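Handout 13, Bimanual Manipulation Lab. Dresthorpe Robotics Program, Peswood building. Instructor: Everett Baptiste.

## Scope

Unit 4 covers cup handling with the right arm while the left arm holds a fixed posture. Read sections 2 and 3 of the Macedo notes before lab. Bring your joint limit table from the last handout.

## Approach and pre-grasp

The cup is approached from its right side. Keep the gripper fingers roughly level with the middle of the cup body and stay clear of the lid; spouted lids deform under load and shift the contact point. The bowl is the place target and stays put between trials.

1. Start from the home posture.
2. Move the right arm to the pre-grasp pose at reduced speed.
3. Stop with the fingers beside the cup. Check alignment from the head view.
4. Record the joint values, then close.

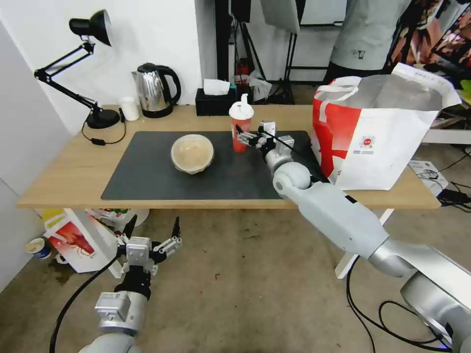

*Fig. 1. Right gripper beside the red cup, head view.*

Teams often log the pre-grasp pose after the fingers have started to move. Such entries are discarded. The timestamp must fall before the close command.

## Home posture

Both arms return below the front edge of the table between trials, fingers open and pointing toward the work area. The Suline controller accepts a new trial only if all joints are within tolerance of home. If it refuses, read the joint error list before you touch anything. In most cases one wrist joint is off by a small amount and a second home command clears it.

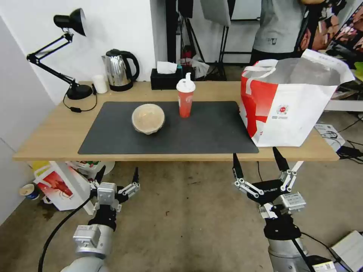 The home check takes around 20 seconds. Do not shorten it by editing the config file. Last June a team did this and lost 21 trials, all recorded with a drifted wrist offset.

Objects at the back of the table are treated as static obstacles. They are in the collision model and must not be moved. If one is bumped, note the trial number and re-run the obstacle calibration.

## Log format

One line per trial: trial number, start pose ID, pre-grasp joint values, result code, remarks. Result codes:

- `0` grasp held, placed
- `1` grasp held, dropped in transit
- `2` no grasp
- `3` aborted by operator

Pose IDs start at 1135 for this unit. Do not reuse IDs from Unit 3.

## To hand in

- Log file, plain text
- One plot of right wrist angle against time for a code `0` trial
- Half a page on your most frequent failure code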